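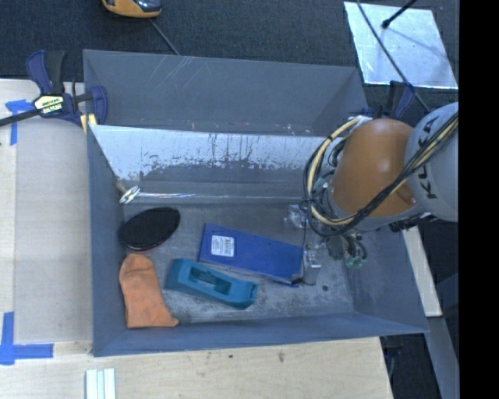
The grey bin on the wooden tabletop, with the orange arm over it.

About us

Hello, I'm Tiruwork Negash and I run Pusum, a small evening school in Prorbridge where people learn to mend, alter and make their own clothes. If you've landed on this page you probably want to know who you'd be spending your evenings with, so I'll try to tell you (I do go on a bit, sorry).

I learnt to sew from my aunt, on a hand-cranked machine that lived under a tablecloth and only came out when somebody had torn something. She never used a pattern in her life. She'd hold the cloth up against you, chew the end of her pencil, make two chalk marks and cut. I was terrified every time! I still can't do it her way, and I've been at this for years, so please don't worry if you can't either. We use patterns at Pusum. Lots of them, and some of them have been taped back together more often than I'd like to admit.

Before the school I worked in alterations at Gamholm, mostly hems and zips, with a wedding dress now and then to keep me awake at night. Customers kept asking me how I'd done things, and I'd end up showing them across the counter with a queue building up behind. I loved those chats far more than the hems. So when a room came up on Rallis Lane, upstairs, with big windows and a terrible carpet, I took it and moved in with 3 machines and a kettle. The first class was four people, one of whom had come on the wrong night for Spanish. She stayed, and she's made herself two coats.

We've got 8 machines now and we keep classes to eight people so that everyone has their own. They're plain, solid machines with not many stitches on them. You can bring yours from home if you'd like to get to know it better, and plenty do, usually with a confession that it's been in a cupboard since somebody's birthday. Bring the foot pedal too. You'd be amazed how many arrive without it.

What do we teach? The beginners' course starts with threading up and sewing straight lines on scrap, then a drawstring bag, then a skirt or a pair of pyjama bottoms, whichever you fancy. After that there's a mending course, which is my favourite: darning, patching, elbows, knees, pockets with holes in, moth damage, that awful bit at the inside of the thigh on jeans. There's also a fitting course for people who can already sew but are fed up with sleeves that don't sit right. I teach most of it myself, and I'll take the same seam apart with you as many times as you can stand.

We stop halfway through for tea. It began as a way of getting people to rest their eyes and has turned into a proper half hour, with cake if someone's been baking, and I've given up trying to shorten it.

The fabric shelves by the door are for everyone. Curtains, bed sheets, ends of rolls, a huge amount of brown corduroy that I bought in a weak moment (425 metres, and yes, I did read the label wrong). Help yourself to anything on the lower shelves. The upper ones are spoken for by people halfway through a project, so leave those be, please.

A course is six evenings and costs £48, with thread, needles and use of the machines included. You only pay extra for your own fabric, and there's always the corduroy. We close for the whole of August, when the room gets far too hot for irons and I go and see my family.

The stairs are steep and there's no lift, I'm afraid. If that's a problem, ring me before you book and I can usually set you up with a machine in the ground floor room next door, where I run a smaller mending class.

If you'd like to come and have a look first, do! Come up any evening when the lights are on, ask for Tiru, and mind the top step.

Page last updated 14/01/2022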